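Parties in Mullisard deny pact ahead of council runoff

2 min read

MULLISARD: The Mendilcombe Reform Party said its leaders have met with members of the Civic Union about a joint slate for the December runoff, but the Civic Union said no agreement has been offered or discussed.

Reform chair Duygu Keskin told reporters that she and her deputy, Rory Baxter, were in Mullisard to "hear what people on the other side want" and that the talks were friendly. 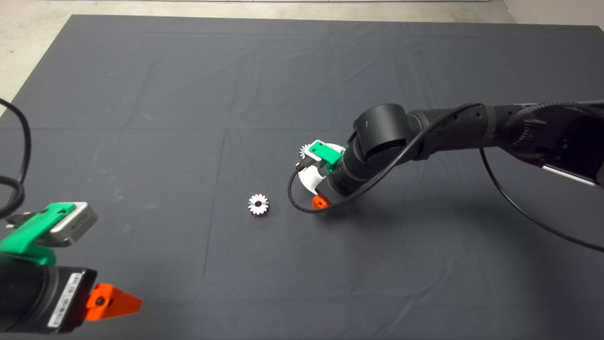
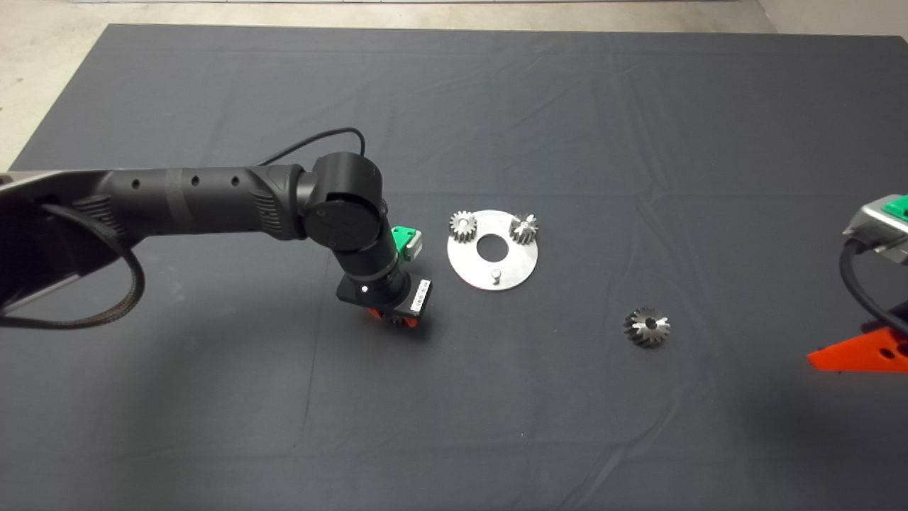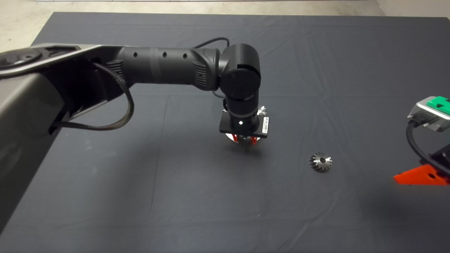
Civic Union spokesman Keir Baird gave a different account. He said Keskin had coffee with two of the party's council members, who were attending in a personal capacity.

"There are no talks," Baird said. "Our candidates were chosen by our members in the spring and all of them are staying on the ballot."

The two parties have been rivals in Mullisard for years but share an interest in keeping the Roltdale Alliance from winning a majority. The Alliance finished first in 10 of the city's wards in the opening round. Reform and the Civic Union split most of the remaining vote, and in the Harbor ward the two together outpolled the Alliance candidate by 2,231 votes.

Under the city's election rules, a candidate may withdraw before the runoff ballots are printed. A party that withdraws a candidate can endorse another party's nominee, but the two names cannot be combined on one line.

Keskin said Reform would be willing to step aside in wards where it placed third, and would expect the same in return. She did not name the wards. Asked whether she had put that in writing, she said it was too early for paperwork.

Some Civic Union members are open to the idea. Shona Lennox, who represents the Moffat ward and is not up for election this time, said the party should at least listen.

"I don't agree with Reform on the bus contract and I don't agree with them on zoning," Lennox said. "But I can count. If we run against each other in every ward, the Alliance gets the council."

Baird said Lennox was speaking for herself.

Alliance leader Iona Kerr said the reports showed that her opponents had no program of their own. She said her party would campaign on road repair and a freeze in the city's property tax rate.

Turnout in the first round was 63 percent. The city clerk's office expects a lower figure in the runoff. Early voting will be held at the library and at the Moffat fire station, and polls will close at 8 p.m. on election day.

Comments (3)

hillside_dan: Keskin said last year she would never work with the Union. Short memory.

M. Orr: Does anyone know if the Moffat station has parking for early voting? Last time we had to park by the school.

tess29: Lennox is right about the math. Wrong about the bus contract.

Related

Mendilcombe lawmakers delay vote on campaign finance bill
Roltdale mayor names new budget director
Recount request dropped in Harbor ward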